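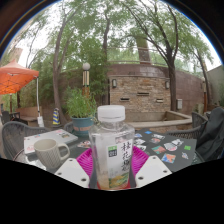 I bought the Kundau heat belt from Grendance in February, for my lower back. It has 14 heat levels, and I use mostly the lowest two. The belt is soft and the strap closes well, also over a thick jumper. The cable is too short for my sofa, so I lie on the floor with it. My physiotherapist, Kanyarat Wattanapong, told me to stop after 20 minutes, and I follow this.
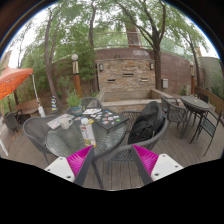
Can you wash it? Only the cover, by hand, and it must dry flat for one night.

I paid 57 pounds. For me the price is fair, but the manual is printed very small. Four stars.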